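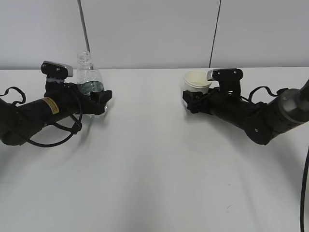
ホーム 研究室紹介 学生プロジェクト 報告書一覧 アクセス

1. 目的

本報告は、連作短編における視点人物の切り替えが、読者の人物把握に与える影響を調べたものである。対象は、創作演習の受講生が共同で執筆した連作『クスィスト』（Kuusisto）全8編とした。同作は架空の港町ラドロー（Ladlow）を舞台とし、各編で語り手が交代する。執筆前の企画書では、主人公を一人に定めないことが条件とされていた。この条件のもとで、読者が誰を主人公とみなすかを主な問いとした。

2. 作品の概要

中心となる人物は、灯台の記録係エルネ、その姉で船具店を営むマイラ、町を離れた測量士トーレの三名である。物語の発端は、十二月の嵐の夜に記録簿の一頁が失われることにある。エルネの目標は頁の内容を復元すること、マイラの目標は復元を止めることであり、両者の対立が全編を通じた葛藤となる。トーレは第3編まで手紙の中にのみ現れる。

執筆分担は、第1編と第5編がエルサ・ニーベリ、第2編と第6編がエドヴィン・ブレッケ、第3編と第7編がジャイメ・ブラガンサ、第4編と第8編がフォルケ・ルスタである。指導はローアル・エンゲブレツェン講師による。

3. 方法

読者として、他専攻の学生20名に全編を通読してもらった。通読後、次の項目について自由記述で回答を得た。

・主人公は誰か。その根拠となる場面はどこか。
・主人公が最も望んでいるものは何か。
・葛藤の原因は誰、または何にあるか。
・語り手が替わったことに気づいた箇所はどこか。

本文は縦書きの冊子とし、総頁数は129である。各編の冒頭に語り手の名は記していない。稿の管理には原稿共有ツールClundelを用い、編ごとに版を固定した。固定後の修正は誤字に限った。

回答の分類はブレッケとルスタが別々に行い、一致しなかったものはニーベリを加えて協議した。分類基準は、人物名が明記されている場合はそれに従い、「姉妹」「町の人々」のような集合的な回答は独立の区分とした。

4. 結果

主人公をエルネとする回答が最も多く、マイラがこれに次いだ。トーレを挙げた回答は少数であったが、その記述量は他より多い傾向があった。集合的な回答も見られ、いずれも第6編の市場の場面を根拠としていた。

エルネを主人公とした回答の多くは第1編の場面を根拠に挙げている。第5編は同じ語り手であるが、根拠として引かれることは少なかった。最初に読んだ語り手が主人公として定着し、その後の視点交代では更新されにくいと考えられる。

葛藤の原因については、マイラの隠し事とする回答と、失われた頁そのものとする回答に分かれた。前者は第2編の独白を重くみており、後者は第7編の測量図の記述に依拠していた。マイラを主人公とした読者は、すべて後者に属する。

語り手の交代は、ほとんどの読者が各編の第一段落で認識していた。例外は第4編である。同編はエルネとよく似た文体で書かれており、99頁の手紙の引用まで語り手を誤認していたとする回答があった。執筆者のルスタによれば、文体の類似は意図したものではなく、第1編の稿を参照しながら書いたことによる。

5. 考察

企画書の条件は、構成上は満たされたが、読解上は十分に機能しなかった。語り手の配分を均等にしても、提示順の影響が残る。第1編と第2編を入れ替えた版を用意すれば、この影響を切り分けることができる。ただし、第2編には第1編の嵐の場面を前提とした記述があり、単純な入れ替えでは筋が通らない。入れ替え版では冒頭の二段落を書き直す必要がある。

トーレについては、不在の期間が長いにもかかわらず、望みの内容が最も具体的に記述された。手紙という形式が目標を直接に述べさせるためと推測されるが、今回の設問では形式の効果と人物の効果を区別できない。ブラガンサは、第3編の手紙を会話に置き換えた稿を作成中である。

6. 制約と今後の作業

読者は一つの学年に偏っており、通読に要した日数も統一していない。途中で中断した読者の回答には、第4編以降の人物名の取り違えが複数あった。次回は通読期間を定め、編ごとに回答を回収する方式とする。

設問の文言にも問題があった。「主人公は誰か」という問いは、主人公が一人であることを暗に前提としている。改訂版では「中心にいると感じた人物を、人数を限らず挙げよ」とする。

改訂稿と設問票の提出期限は5月5日とし、製本は前回と同じくDreltoに依頼する。第4編の文体修正はルスタ、入れ替え版の冒頭はニーベリが担当する。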